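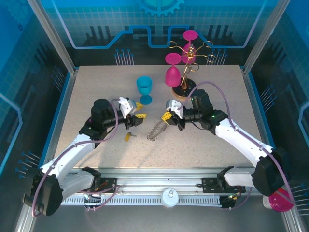 Fig. 1. Two-arm cell, glass rack task. Both grippers at the centre of the table.

Handout 4: What a safety rule is worth

Most of you will have met the claim that small arms on a bench are "safe by design". Treat it as a sales line until someone shows you the numbers. The Brundard checklist, which we use on this course, runs to 39 items, and a fair few of them can be ticked without leaving your chair.

Take item 6, "workspace is enclosed". Walls at the back and sides tell you where the arms ought to stay. They say nothing about a hand reaching in from the front. Ask instead who can reach in while the motors are live, and what stops the arms when they do.

Item 11 asks for a clear table. Loose bits count, however small. If a piece isn't part of the task, it comes off before power goes on.

Item 14 covers cables. Move each joint through its full range by hand, power off, and watch the loops. "Looked fine at rest" is not a test result.

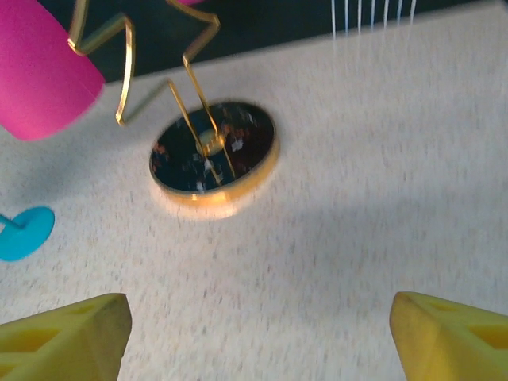

D. Bastwood

Fig. 2. Wrist view, same task, with the base of the rack ahead of the fingers.

Now the camera rules. The Dada guidance says the wrist view must be "adequate for the task" and leaves it there. Adequate how? Thin shiny wire smears when the view is moving, and a polished base throws back light from elsewhere. I would want a stated top speed for any move made on that view alone, and I have yet to see one written down.

Be just as wary of success rates. A log of 300 runs with 286 passes sounds good — until you ask who decided what a pass was, and whether they decided it beforehand.

For next time: pick any three checklist items and rewrite each so that a stranger could fail you on it.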